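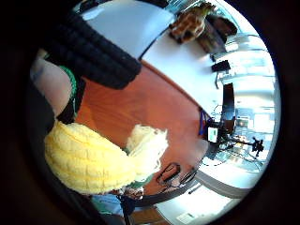
Third evening on the gripper and the fingers finaly close straight. Short post, I have to be up early. Version two had the left finger lagging behind the right, so anything soft got pushed sideways before it got held. I reprinted the linkage with a longer slot, swapped the pivot screws, done. Now for soft stuff. The pale yellow knit with the fluffy white tuft on the end is my favorite test piece so far, big deep ribs, lots for a finger pad to catch on. Maybe too easy. Glasses are the opposite. Folded up on the table like that, thin temples, shiny tabletop, very little to get under.

Parts, for those who asked. Servo is the metal gear one from the Damow kit, 40 bucks for the kit and I used half of it. Trigger is a bike brake lever from the scrap bin at Farkstead. Handle is printed, 13 hours, and yes I split it in two so it fits my bed. Pads are cut from a silicone baking mat. Glue does not stick to silicone. I knew that and tried it anyway. Two small bolts per pad, fine now.

Wide lens stays. Nusrat Mondal wanted me to go narrower so there's less bending at the edges, and she has a point – straight table edges come out as big arcs and my first try at undistorting was a mess. But I like seeing the fingertips and half the room at once. Calibration is on the list. Printed a checkerboard, lost it, printed another.

Still broken:

Cable strain at the wrist. It pulls out if I turn the tool past a certain point. Zip tie for now.

Servo buzzes when it holds something for long. Habibur says lower the deadband, will try.

Logging drops samples. Set to 200 per second, I get fewer, havent looked into why. Might be the cheap USB hub.

Next up is the mount for the actual arm. Bolt circle is 46 mm and I drew it wrong once already, so measure first this time. Files go up when the wrist cable is sorted, please stop emailing me about the old ones – the old ones are bad. Ok, bed.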